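Kistar Community Learning
Progress report to the Hutik Fund
Reporting period: second half of the grant year
Prepared by Nighat Bhutto, project lead
16 May 2021

Summary

The home learning packs project is on course to meet its main target. By the end of this period we had sent out 3,126 packs to adults in Kistar and Braltau who are returning to maths and English. The agreement asked for 2,000 over the whole year. We are behind on the tutor phone calls, and we are asking to move part of the travel budget to cover extra call hours. Details are below.

Packs sent out

Of the total, 2,346 went by post and the rest were collected from the library counter in Braltau or the Kos Road centre. Postage came in under budget in the first months and over budget after we moved to the thicker envelopes. The thin ones were splitting at the corners and we had complaints. The two roughly cancel out and we do not expect to need more money for this line.

The maths packs have been asked for more often than the English ones. The most popular is the measuring and shapes pack, followed by household bills. The letter writing pack has done poorly. Learners told us the practice letters were old-fashioned, and several said they would only ever write an email. We have rewritten it with emails to a landlord, a school and a GP surgery, and the new version goes out from July.

We also reset all the packs in a larger type. This added pages and some print cost, but the number of people asking for a large print copy has dropped and we no longer keep a separate stock.

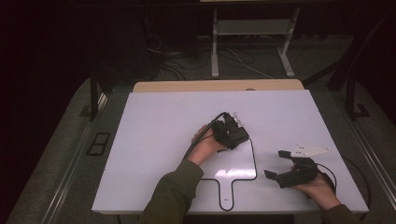 Tutor phone calls

Each learner is offered a call of up to half an hour once a fortnight. Take-up has been good but we have not had enough tutor time to meet it. Two tutors left in the winter, one to full-time work and one through ill health, and we were slow to replace them. For several weeks learners in Kos were being offered one call a month. We told them this in writing.

Both posts are now filled. The new tutors have finished their induction and taken over most of the Kos list. Almost 200 learners are currently on the call list, and the wait for a first call is down to a fortnight. We would like to get it lower than that.

Evening calls remain the hardest to staff. Most learners who work shifts want to be rung after seven, and we have only one tutor who can regularly do this.

Return to group sessions

The Kos Road centre has offered us the ground floor room on the same terms as before. The upstairs room at Braltau library is smaller and would hold only a short row of tables with spacing, so we plan to start there with one-to-one appointments and leave the groups until later in the year.

When we asked learners what they would prefer, the answers were mixed. Many want to come back in person. A fair number, mostly parents of young children and people caring for a relative, said the packs suit them better and they would stop if the packs stopped. We therefore intend to keep the packs going alongside the groups and will set out the cost in the next application.

Budget

Spending is within the agreed total. Print is slightly over, for the reason given above. Travel is well under, as tutors have made no home visits. We ask the Fund's permission to move the unspent travel money to tutor hours, to pay for a second evening caller until the end of the grant. No other changes are requested.

Problems and risks

Our record keeping for collected packs was weak at the start. Packs were handed over without a name being taken, so we can give the number that left the counter but cannot always say who had them. A sign-out sheet has been in use since the winter and is working at both sites.

The lease at Kos Road is up for renewal. We have had friendly talks with the landlord but nothing in writing yet.

Next steps

Send out the new letter writing pack. Confirm the Braltau appointments and advertise them in the July mailing. Recruit the second evening caller, subject to the Fund's answer on travel money. Supply a copy of the Kos Road lease once signed.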